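Setting up the two-arm cell for club sessions
April
By Osamu Hattori

Right, section four. If you've got this far you've already been through the power and login bits, so I'm assuming the Jillon box is on and you know the club password. I wrote this after our first term at Lillivham with the two arms, mostly because I got fed up with answering the same questions over the noise of the laser cutter. Read it once all the way through before you touch anything, please!

4.1 Before the arms get power

1. Clear the middle of the table. Anything you want as background goes at the back, on the tray, and the arms get everything in front of it.
2. Check that both black base plates are tight on the aluminium rail. Push each one sideways with your palm. If it shifts at all, stop and get the hex keys.
3. Run a finger along the cable on each arm from the base to the gripper. It should follow the arm with a bit of slack at the elbow and a generous loop at the wrist. We killed a cable in our second week by clipping it too tight, and it took ages to get another.
4. Put both arms in the rest pose by hand. They're floppy when they're off, so hold the forearm and don't let it drop.

Note: the mug and the plate live on the tray. Please don't "borrow" them for tea. The training runs we've saved all have them in, and it's a real pain when things wander off to the kitchen.

4.2 Powering up and homing

5. Hands out of the cell. Say "powering" out loud, wait for your partner to say "clear", then flick the switch.
6. Look for the lights down by the bases. If one side stays dark, switch off again and reseat the connector on that side. Don't wiggle it live.
7. Open Agbenyega (our control program, named by last year's lot, don't ask me how to say it properly) and choose Home Both. The left arm goes first, then the right.
8. When the program says both arms are homed, set the speed limit to 249. It will let you go up to 600 and you will be tempted. Save that for when your routine has run cleanly a few times. 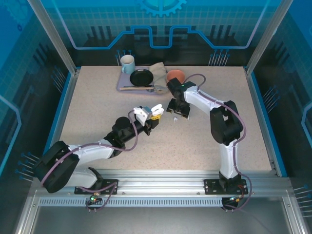 9. Now try each gripper from the keyboard, one at a time. Open, close, open. I like to do the left first and write down which key I used, as I still mix them up when I'm in a hurry.

Caution: never reach between the two arms to rescue a dropped piece while the motors are on. Hit pause, then hit the red button as well. Pause on its own keeps the motors live, and the arms will happily carry on if somebody leans on the space bar.

4.3 The pick and place exercise

This is the one everybody does first, and I think it's still the most fun. You'll be working with small pieces on the tabletop, one arm at a time to begin with.

10. Load the file called Prirnero from the shared folder. Yes, it's spelt wrong. Renaming it breaks the menu, so we've left it.
11. Drive the right gripper over a piece until the jaws are either side of it, then come down slowly. Small taps on the key, not a long press.
12. Close the jaws with the grip value at 31. Higher than that and soft pieces squash, lower and they slip out on the way up.

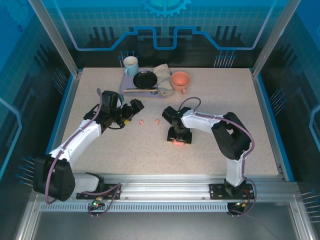 13. Lift straight up before you go sideways. Dragging is the classic beginner's mistake (I did it for weeks) and it knocks the other pieces out of reach.
14. Press Save Point at every stop. The program waits 500 milliseconds at each one before moving on. You can shorten that later, but leave it alone for now.
15. Play the whole thing back with your hand near the red button. If it misses, go back to step 11 and redo just that point - there's no need to record the lot again.

Note: if the two arms get close to each other during playback, the program doesn't always notice. It checks the grippers but not the elbows. Keep the left arm parked until you've done section five, where we get on to handing things over.

Before you pack up, send both arms home, switch off, and write your file name in the log book along with anything that felt odd. Even "left gripper a bit slow" is useful to whoever has the next slot.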